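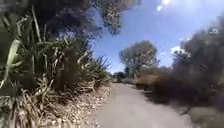 Trail app loses GPS lock partway through a walk
Opened by Yetunde Babalola, Sun 9 December
Product: Wekar watch, paired with Ident

Love this watch, so I really want to crack this one! On the Ratby path it tracks beautifully, then the map freezes and draws a straight line to wherever it wakes up. It's been fine since August until the last update.

Tried so far: restarted both devices, re-paired, turned off battery saver. No change.

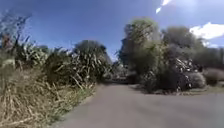
Reply from Garba support

Please set the recording interval to 2 seconds and leave the watch outside for 90 seconds before pressing Start.

Update from Yetunde

Huge improvement – two full walks, no straight lines!
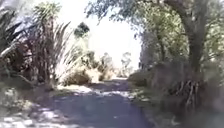 The elevation graph still looks jumpy, so please keep the ticket open while I try the beta.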